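What we're buying for the second bench, and what we aren't

I said in August that I'd write up the equipment plan once the numbers settled down. They have mostly settled, so I'm posting it before they move again.

Some background for anyone who hasn't read the earlier posts. Nestider is a small packing shop. We put goods in boxes, close the boxes and send them out. The first bench has one arm and a two-finger gripper, and it handles the simple pick-and-place jobs. The arm came from Musto. The plan is to add a second bench before the busy season, and the money for it has to come out of this year's budget.

My first draft of the list was too long. I had a new arm, a new gripper, two cameras, a conveyor section, a light rig and a proper steel table. I priced it all out and it came to more than the first bench and its first year of repairs put together. So I went back and looked at what the first bench does all day, which is pick up things from a flat white surface and put them down again.

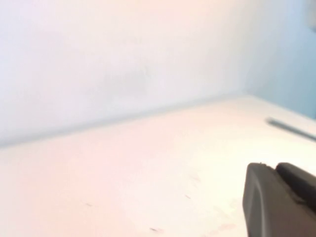
The table is the cheapest part of the whole setup and I had it down for the biggest upgrade. I took the steel one off the list. A plain white top cleans up fine, and when it gets too scuffed we can replace it for less than the cost of a service call.

The arm is the part I can't cut. I asked for quotes from Musto and Saavedra. Saavedra was lower on the arm itself, but the controller was listed separately, and so was the training. With those added in, the two were close. Musto quoted 11 weeks for delivery and Saavedra quoted 24. That settled it, given when we need the bench running.

Fingers are where I underbudgeted last time. We went through 3 sets in the first year and I had planned for one. For the second bench I've put in 4 sets up front, plus a small amount for custom pads. If we don't use them all, they fit the first bench too.

The other thing I missed last time was test product. You need boxes to practice on, in the sizes and finishes you ship, and you need enough of them that it doesn't matter when one gets crushed. Dark, slightly shiny tops need to be in that set along with the plain white ones. I've given this its own line in the budget so it doesn't come out of shipping supplies again.

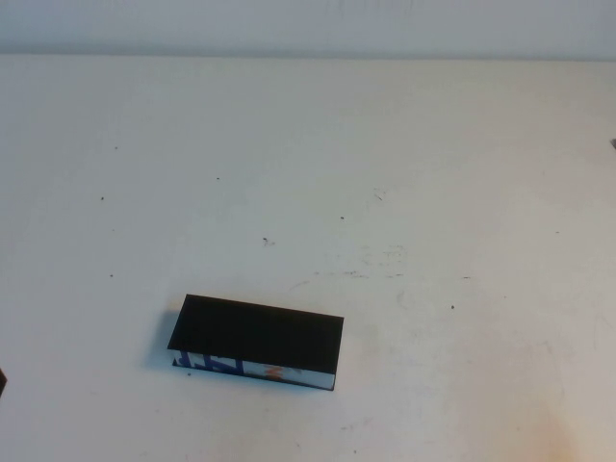 Where the list stands now

Arm and controller from Musto, ordered Monday.

Gripper, same model as the first bench, so the spares are shared.

Four sets of fingers and the pad money.

One fixed camera and one wrist camera from Ukeo. Their mounts cost more than I'd like, but I don't want to make my own again.

White tabletop, cut to size locally.

Test boxes, mixed.

The conveyor section is pushed to next year. I'll post the installation notes when the arm gets here.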